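Desk sorters wanted for a small paid study at Verness

Hi! I'm looking for people who have a messy desk, or used to have one, or are secretly a bit smug about their tidy one. We're running the next round of the Ziltier desk study at our Verness office and I need 20 people to come in, sit at a desk for an afternoon and sort out the small stuff that never seems to have a home. Receipts, loose change and notes, sachets, lollies, cables, cards, the tissue you swear you'll use later.

You'll get a plain desk, a comfy enough office chair and an organiser with lots of little slots. What goes where is up to you. There isn't a right answer and I won't be marking anyone (my own drawer at home is a disgrace).
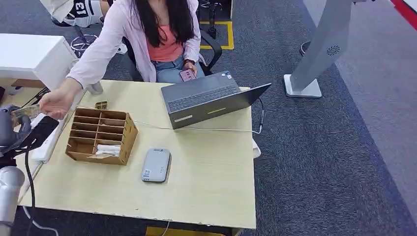
Some people put money away first and some leave it till the very end, and I'm keen to hear why. So please talk while you sort — mutter, grumble, change your mind, it's all useful. Keep your phone with you if you like. If you'd normally check a message halfway through, go ahead and check it.

What we pay: $400 for the afternoon, on the day, plus parking in the Mthembu Street lot. We start at 1 pm and you'll be out by 5, with a proper break for tea and something from the bakery downstairs. 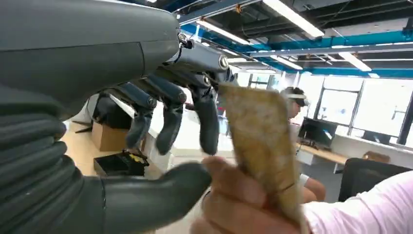
Posted by the study coordinator, Ziltier desk study

Who can come? Anyone over 18 who's happy sitting and handling small items for a few hours. You don't need office experience. Students, retirees, tradies with a ute full of dockets, all very welcome! Wear whatever you'd wear on an ordinary day, and bring a jumper in case you feel the cold.

If you need a different chair or a higher desk, let me know when you write and I'll have it set up before you arrive.

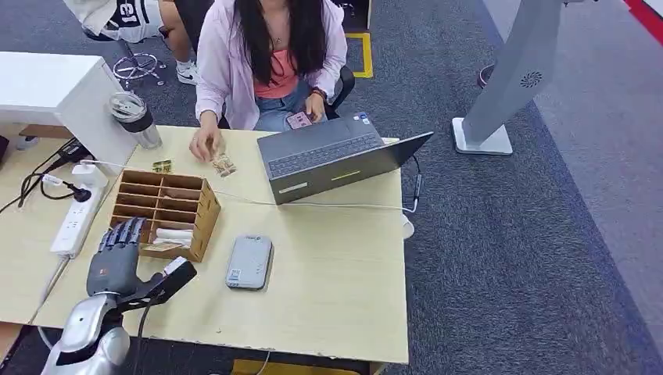 Sorting small items at the desk, organiser on the left, laptop open.

To put your name down, email the Vikmont front desk with "desk sorter" in the subject line. Tell me which afternoons suit you and the one thing that's always lying on your desk at home. I'll reply to everyone by the end of March.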